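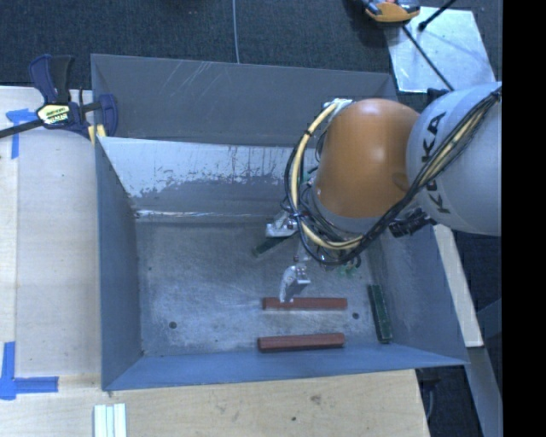 ## Unit 4: Loose Parts in Open Bins

Materials Handling I, lecture notes. Prepared by Hanne Peltonen, with corrections from Shobha Rao.

Read before the Saturday lab. Bring the parts sheet from Unit 3 and a steel tape.

### 4.1 Terms

**Bin.** An open-topped container for parts that are not racked, stacked, or held in a tray. In this unit the word always means a rigid sheet metal bin.

**Mouth.** The opening at the rim, measured inside the metal. Give length first, then width.

**Floor.** The flat area at the bottom, measured between the lower edges of the walls. With slanting walls the floor is smaller than the mouth.

**Loose part.** A part whose position in the bin is not fixed by anything except the floor, the walls, and the other parts.

**Lie.** The way a part rests: which face is down, and the direction of its long side relative to the long side of the bin. A bar can be flat, on edge, leaning, or bridged.

**Bridged.** Supported at two points with a gap underneath. Two walls, a wall and a part, or two parts can form the supports.

### 4.2 Wall slope

Straight walls give the most volume for a given mouth. They also leave a square corner at the floor, where a bar lying tight against the wall presents only its top and one side. Slanting walls give up some volume. In return, a bar that lands on the wall tends to slide down to the floor, and there is clearance above the part even when it sits at the edge.

How well this works depends on the slope, the finish of the sheet, and the surface of the part. Oily parts slide at shallow slopes. Dry painted parts can hang up halfway, and a long bar can lodge with one end on the wall and the other on the floor. This is a leaning lie and should be recorded as such, even if the lean is slight.

The gray bin at the head of the unit has flat slanting walls on a flat floor. Kornél Jakab's notes from the Ziltow course treat curved walls separately, and we do not cover them.

### 4.3 Floor condition

Scuffing on a gray floor is a matter of appearance until it can be felt. Use the following scale in lab reports.

| Grade | Floor | Action |
|---|---|---|
| A | No marks | None |
| B | Scuffs, smooth to a gloved hand | Record only |
| C | Scratches that catch a fingernail | Record, check parts for matching marks |
| D | Dents, raised edges, or open seams | Empty the bin and tag it |

Grades C and D cannot be assigned from a photograph. If a photograph is all you have, write "scuffed, not graded."

### 4.4 Colored bars

Red and dark green bars are the standard loose parts for this unit. In the lab, color marks the batch and nothing else. Do not infer length, weight, or material from it. Students who took the Nestunholm module will be used to a different code, where color stood for length – leave it behind.

Against a gray floor, red separates clearly. Dark green is harder under weak light, particularly close to a wall in shadow. When you record a mixed load, start with the green bars.

### 4.5 Fill level

A bin with a few bars on the floor behaves differently from a full one. At low fill:

- most bars lie flat, in a single layer;
- the floor sets the lie more than the neighboring parts do;
- bars near a wall may turn parallel to it;
- removing one bar usually leaves the others where they were.

At high fill, parts cross and bridge, and removing one from the lower layer shifts the rest. The last item in the list above is the one to test in the lab.

Worked case, load limit. A bin is rated for a contents load of 2000 N. Each bar weighs 17 N. A batch of 19 bars gives

17 × 19 = 323 N

This is well inside the rating. The rating covers a load resting evenly on the floor. It says nothing about bars dropped from the rim, and it must not be used for that case.

### 4.6 Recording a load

1. Set the zero corner at the lower left of the mouth, viewed from above, long side horizontal.
2. Sketch the mouth and the floor as two rectangles. Mark both sizes.
3. Draw each bar as a line along its long side, with its color as R or G.
4. Add the lie: F (flat), E (on edge), L (leaning), B (bridged).
5. Note any bar touching a wall.
6. Grade the floor from table 4.3.

Bars that are partly hidden get a broken line where the position is inferred. Do not complete the outline by guesswork.

### 4.7 Exercises

Due at the start of Unit 5. Hand in to Krisztina Dobos.

- Derive floor length from mouth length, wall depth, and wall angle from vertical. Assume equal slope on both ends.
- Find the longest bar that can lie flat on the floor in any direction, ignoring the width of the bar.
- Repeat for a bar of given width. The Szűcs text, chapter on rectangular containers, has the method.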